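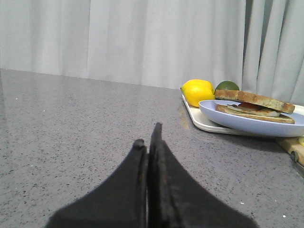
Unit 5 handout: closed gripper over the counter, finished sandwich on the plate to the right.

Intro to Robot Manipulation
Unit 5: The Sandwich Task
Notes by Lensa Degefa, with lab corrections from Gilberto Ccori

What this unit is for

Up to now you have picked up blocks, and blocks are kind. They have flat sides, they don't squash, and if you grab one a little off center it still comes up. Food is where things get fun! A slice of bread bends, tears and sheds crumbs, and it is so thin that your fingers have very little to hold. Everything from Units 3 and 4 (grasp width, approach angle, the wrist camera) comes back here, and you will need all of it at once.

The team goal is one sandwich on one plate: bottom slice, at least two fillings, top slice. Teams drive the arm by hand first and then train on their own recordings. Please don't skip ahead to training. The hours you spend driving are where you learn what the task really asks for, and they are the part most students end up liking best.

Terms to know

Grasp width: the distance between the fingertips just before you close.
Approach: the path from your hover point to the object.
Overhang: the part of an object that sticks out past whatever is holding it up.
Episode: one recording, from start pose to end pose. A team needs 33 good ones before training.
Start pose: fingers closed, hovering above the counter, clear of every object.

Why bread is hard

Picture a slice lying flat on a board. The fingers come down on both sides and close, and there are only a few millimeters of crust to squeeze. Come in too high and you close on air. Come in too low and the fingertips press into the board, the arm complains, and the episode is gone. Squeeze across the full width of the slice and it folds up in the middle like a taco (fun to watch once).

What works much better is to take the slice by its edge, with one finger over it and one under it. For that you need space below the bread, and a cutting board gives you some for free.
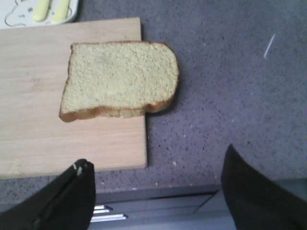

With the crown out past the board like that, the lower finger has somewhere to go. The board is only slightly raised, so the gap is small, and you still have to come in level and slow. Turn the wrist so the fingers are stacked one above the other, line up on the part that hangs over, and move in toward the board. Close gently. Lift straight up before you travel sideways.

Yurani Llanos tried this with her team last July and put together a drill that we now give to everybody. Set the slice with a good overhang and make the grasp. Put it back with less overhang and go again. Keep going until you miss, then write down where you missed. You will come away with a real feel for your own limits, and the log makes a great page in the final report.

Two notes on the wrist camera

1. The fingers are always in view, so use them as your ruler. If both tips look even on either side of the target, you are close to centered.

2. Depth is the weak spot. A slice on the board and a slice on the counter look very much alike from straight overhead. Watch the shadow along the edge of the bread. It tells you more than the bread does.

Placing the top slice

Students worry about the pick and then rush the place. Slow down! Fillings slide, and a top slice dropped from too high will push them out the front. Lower until the slice touches, open a little, wait, then open the rest of the way and back out along the path you came in on. A top slice that sits a bit askew still counts as placed. One that falls off the stack does not.

Recording rules

Save each episode under your team name (Sternholm, Maltden or Nimri) with the episode number. Wipe the board and counter between episodes, and change the bread when it starts to dry out - stale slices are stiffer, and your model will learn the wrong bread. Keep failed episodes in their own folder. Mercedes Echeverri will use them for the Unit 6 lecture on recovery.

Before next class

Finish the overhang drill, at least 2 rounds per driver. Read the chapter on compliant objects. Bring one question about your log to share with another team, and send arm bookings to Gilberto Ospina before noon.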